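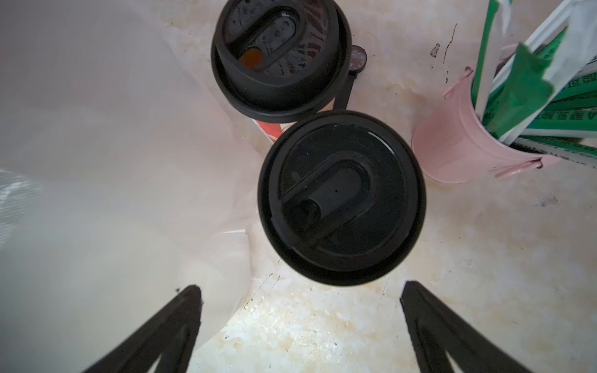

My pre-shoot lighting check, with comments

I run through this list before every location job, usually the night before and then a shorter version once I'm on site. It started as a sticky note inside the lid of my lighting case and it kept growing. Kerstin Tiedemann asked me for a copy after we shared a job in Okach, so I typed it up with my comments left in. Skip what doesn't apply to your kit.

Stands

1. Every leg lock and riser lock holds. OK
I open the stand all the way, lock it, and lean on it. If a riser creeps down even a little, it goes in the repair pile. One of mine from the Brondance set has a collar that feels tight and isn't, so I put red tape on it and now it only holds reflectors.

2. Rubber feet present. ONE MISSING
Back leg on the tall stand. Fine on carpet, terrible on a polished gym floor, where it slides and leaves a scratch somebody will want to talk to you about. I've ordered feet. Until they come that stand stays home.

3. Sandbags, one per stand, two on the boom. OK
Check the seams! I had one leak all over a hotel lobby in Sirkby and I was sweeping until they turned the lights down on me. The bag hangs on the leg that points toward the light, and it should just touch the floor. If it swings, it's doing very little for you.

4. Safety cable on anything over head height. OK
Goes through the yoke of the head and around something that isn't the stand. I used to skip this for short portraits. Then a softbox came down on an empty chair and I stopped skipping it.

Heads and power

5. Modeling lamps seated, glass clean. OK
Gloves or a clean cloth, please, if yours are halogen. Finger grease makes a hot spot and the lamp can crack. I let a head cool before I touch anything near the front of it, and I still have a small scar from the time I didn't.

6. Flash tubes, look for cracks and dark patches. WATCH
The older 400 Ws head has gray creeping in at one end of the tube. It fires fine and the color is still close to its twin, but I've written it down so I compare again in November. Unplug the head and let it sit before you put your hand in there. The capacitors hold a charge after the switch is off, and I leave mine alone for a good long while.

7. Dump the power when turning down. OK
More of a habit than a check. If your heads don't dump by themselves, going from full down to low leaves the extra sitting there and your next pop is brighter than you asked for. I fire one test pop after every change.

8. Sync cables and triggers. OK
I do 55 test pops in a row from the trigger, which sounds silly and takes no time. A misfire early on is usually the battery. A misfire late on has always been the contacts for me – a pencil eraser on the hot shoe pins fixes it more often than it should.

9. Power cords, full length, run through the hand. FAIL x 1
Found a nick in the jacket close to the plug on the long orange one. Cut the plug off and binned the whole thing, because if I leave it whole I know I'll use it. Edeltraud Fuchs, who taught me half of what I know about rigging, used to cut other people's cords too, and you learned to bring good ones.

10. Extension load. OK
Two heads per circuit, never 3. The hall in Okach has older wiring and the breaker box is behind a locked door, so ask for the key before you start. I mean before you unload the car. The coffee machine counts as a load as well, and it's a big one.

Batteries

11. No swelling, no dents, caps on the terminals. OK
I lay them on a flat table and press a corner. If a pack rocks, it's puffy and it's done. Don't charge it one last time to see. Mine go to the drop-off in Sirkby, they take them at the side counter.

12. Charged to storage level if the job is more than a week off. NOT DONE
My fault, they were all sitting full. I know better.

On site

13. Cords taped down across any walkway. OK
Gaffer tape, along the cord and not just in little strips across it. At the Symonenko rehearsal studio the dancers come through in socks, so I run everything along the wall even when it means a longer cord.

14. Nothing hot near fabric. OK
Drapes, paper backdrops, and the edge of your own softbox. I want a hand span of air at least, more with continuous lights. Gels get checked again at the break because they curl and sag toward the lamp.

15. Drinks on a separate table. OK
Never on the power pack. It's a nice flat height, and everybody wants to put a drink there. I set up a little table first thing, by the door, and people mostly use it.

16. Warn people before the first pop. OK
I say it out loud and I ask if anyone has trouble with flashing lights. If someone does, we talk about continuous lights or they wait in another room. It takes a few seconds and I've been glad of it 2 times so far.

17. Way out is clear. OK
Walk it yourself. My rolling case always ends up parked in front of the fire door somehow, and it's always me who parked it.

Still to do: feet for the tall stand, new long cord, run the packs down to storage level, ask Kerstin if she still has my spare safety cable.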